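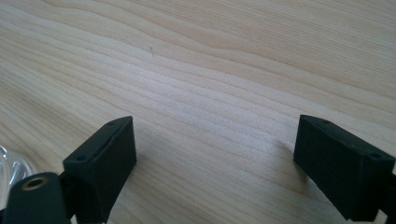
The grain of a pale wooden tabletop.

Talks on reopening the Dresen road will resume next week after a two-week break, the regional government in Griralport said on Tuesday evening's deadline for replies, with both the armed group that controls the upper valley and the army agreeing to send delegates.

The road, the only paved route between Griralport and the town of Dresen, has been closed to ordinary traffic since April, when the group set up checkpoints on the high section and the army answered by blocking the lower end. Lorries carrying food and medicine have been allowed through in escorted convoys. Private cars and buses have not.

According to a statement published by the regional government on May 28, 2024, the two sides have accepted a draft agenda with four points: the removal of checkpoints, the return of families who left the villages along the road, the clearing of mines from the verges, and the release of people held by the group. The statement did not say in what order the points would be discussed.

The order matters to both sides. The group has said in the past that it will not leave its checkpoints until the army pulls back from the bridge at Navarrete. The army has said it will stay at the bridge until all the people held in the upper valley have been freed.

The ombudsman's office for the region, which has acted as a go-between since the road was closed, said it believed 13 people were being held. Most are local men who were stopped at checkpoints in the first days of the closure. The group has given a lower figure and has described some of them as having stayed by choice, a claim their relatives reject.

In a short message sent to radio stations in Griralport, the group confirmed that it would attend the talks. It said its delegates would travel unarmed and asked for a guarantee that they would not be arrested on the way. The regional government said the guarantee had been given in writing and would cover the journey in both directions.

The army did not comment on the guarantee. A spokesman said only that troops in the area had been ordered to avoid any offensive action while the talks were under way, and that they would defend themselves if fired upon.

The earlier round ended without agreement after three days. Delegates left following a dispute over an exchange of fire near the village of Umard, in which two houses were damaged and a farm worker was wounded. Each side blamed the other. A report by the ombudsman's office, released last week, found that shots had been fired from both positions and that it was not possible to say who had opened fire first.

The same report listed other incidents on and near the road since the closure. They included threats against bus drivers, the theft of fuel from a convoy, and the burning of a telephone mast above Umard which left the village without a signal for several days. It also recorded complaints from farmers that soldiers had camped on cultivated land and damaged fences. The army said it was looking into those complaints and would pay for any damage that was shown to be its responsibility.

More than 200 families have left their homes along the road, the report said. Many are staying with relatives in Griralport. Others have been given places in two schools and a sports hall in Navarrete, where classes have been moved to the afternoon so that the buildings can be shared.

The town council in Navarrete said it had enough food for the families for another 30 days but was short of mattresses and baby milk. It has asked the regional government to pay for a temporary water tank at the sports hall, where the supply is cut for several hours most mornings. The request is still being considered.

Shopkeepers in Dresen have also called for a quick agreement. Prices for cooking oil, rice and bottled gas have gone up sharply in the town since the road was closed, and the market now opens only on days when a convoy arrives. The local traders' association said some of its members had shut for good and that others were selling on credit to customers who had no work.

Dresen's hospital has stayed open throughout. Its managers said that medicines were getting through but that patients who needed to be moved to Griralport sometimes had to wait for a convoy. They want ambulances to be allowed to pass both sets of roadblocks at any hour, without being searched for more than a few minutes. The regional government said it would put the request to the two sides on the first day of the talks, separately from the main agenda.

There is an older track over the hills to the north, but it cannot be used by lorries and is often blocked by mud after rain. Some residents have been using it on foot or by motorcycle. The ombudsman's office has warned people to stay away from it. Part of the track runs close to an area where mines were laid during fighting several years ago, and the warning signs put up at the time have mostly gone.

Mine clearance is expected to be one of the slower parts of any deal. Engineers who looked at the lower section of the road in April, before the army blocked it, said the surface was safe but that they could not vouch for the verges. A full check would need both sides to hand over whatever maps they have. The group has said it has no maps. It has offered to send people who know the area, if they are protected from prosecution, and the public prosecutor has yet to reply to that offer.

The talks will be held at a church training centre outside Navarrete, the same place as the first round. Four delegates will attend for each side, with officials from the ombudsman's office in the chair. Police will close the lane to the centre while meetings are in progress, and residents of the lane have been told to carry proof of address.

Relatives of the people being held have asked to be heard at the opening session. They marched through the centre of Griralport at the weekend, with more than 100 people taking part, and handed in a letter at the regional government building. In it they asked for proof that the 13 are alive and for letters or medicines to be passed to them before any wider deal is reached. Two of those held are said to need daily treatment for diabetes.

The regional government said it supported the request but that the decision on who could speak was for the chair. The ombudsman's office said it would meet the families before the talks begin.

No end date has been set for the new round. The regional government said the delegates could stay at the centre for as long as both sides were willing to keep talking - and that it would issue a short statement each evening. Convoys to Dresen will run as usual in the meantime, leaving Griralport at first light.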